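Last updated: 02/10/2018

Skanero arm kit with the Vilent hand – anyone paid for one?

tkaraki_bench
The quote came to 625 a month with a 2 month minimum. The brochure says it handles "everyday tabletop tasks". Which ones?

atallah.t
We rented it in November. It's decent on cups and boxes. Support answered in 10 minutes when the wrist locked up.

mudflap
Decent how? Their sales page claims 100 different objects and doesn't list a single one. I'd want the failures too.

atallah.t
Fair, but you're asking for lab numbers from a rental outfit. For the money I was happy.

mudflap
I wasn't. Soft packets were a coin toss for us, and the thin stuff was worse. Tarawneh costs more and at least prints its misses.

tkaraki_bench
That's what bugs me. I asked for an uncut run on a cluttered table and got a highlight reel with music – twice.

jitness_fan
Writing is the test I'd ask for. One letter on a board, small, no retries.

tkaraki_bench
Good one. Their rep sent me this after I pushed, and I'm still not signing until I see the whole run at normal speed.
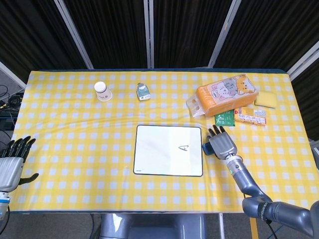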